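CPU seating demos: how many do you keep?

gtsikata
We've started collecting teleop demos for putting a processor in its socket, and I'm hooked! The target is 200 for the first training run, done on old Dell machines with the lid off. Wrist view, side view, wrist view:

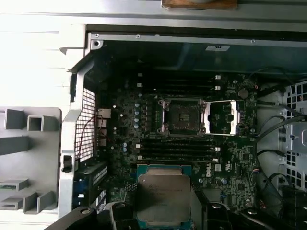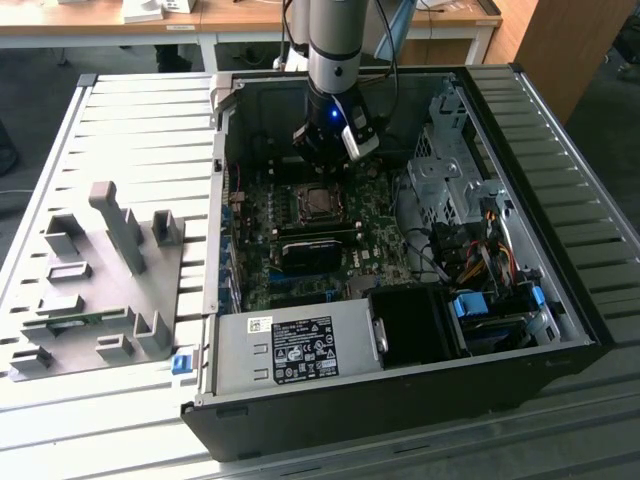
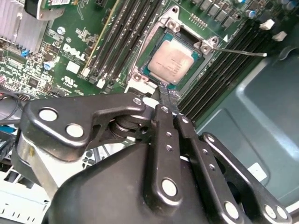
Wrist camera first and last, the whole bench in the middle.

remi_baran
Lovely stuff. Are you keeping the wobbly attempts? I'd bin anything where the operator has a second go at it.

gtsikata
Keeping them, all of them! The second goes are my favourite bit, the policy needs to see how to get out of trouble.

stallura_fan
With gtsikata on this. We had 80 perfect runs in our Vimley set and the arm froze the first time a part came in crooked.

remi_baran
Fair, but 80 is tiny. Our connector set is 1354 episodes, and it got better when I cut it down to 837. Sloppy ones teach sloppy habits. At least tag them?

gtsikata
Tagging I can do. Would you mark the whole episode or just the stretch where it goes wrong?

remi_baran
Just the stretch. And vary the starting grip, it makes a huge difference!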